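Drurnoteck (novel)

Drurnoteck is a gothic mystery novel for young adult readers by Vlasta Nikolovski. It is the first of 2 books set in the island town of Drirnero and was followed by Zirus. The novel combines a missing-person plot with elements of ghost fiction and folk horror.

Plot

Ilse Nikolaidis, a ferry clerk's daughter, returns to Drirnero in October after her grandmother stops answering letters. She finds the family house, known as Drurnoteck, unlocked and fully furnished, with the clocks set to different hours. The neighbors insist that the grandmother died years earlier. Ilse searches the parish register, which lists 1,003 burials, and discovers that the same woman has been entered twice under different names.

The second half moves between Ilse's search and a series of undated letters found in the cistern. The letters describe an agreement between the founding families and a presence beneath the harbor – never named, and referred to only as "the lodger." The closing chapters leave open whether Ilse leaves the island or takes her grandmother's place.

Structure and style

The novel is divided into 28 chapters, each headed with a line from the register. Ilse's chapters are told in the first person and the present tense. The letters use an older, more formal English, and their spelling grows less regular as the book proceeds.

Themes

Inheritance is the central concern of the book. Property, debts and names pass through the female line of the Nikolaidis family, and the supernatural element is presented as one more obligation of this kind. Critics have also discussed the treatment of memory, particularly the townspeople's habit of correcting Ilse's recollections of her own childhood.

Reception

Reviewers praised the atmosphere of the early chapters and the handling of the letters. Opinion on the ending was divided – some found it abrupt, while others considered it consistent with the unreliable narration.
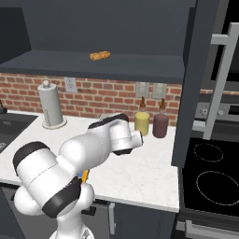
Several reviews also noted that the burial register is left unexplained until Zirus, in which the second entry is traced to Ilse's great-aunt.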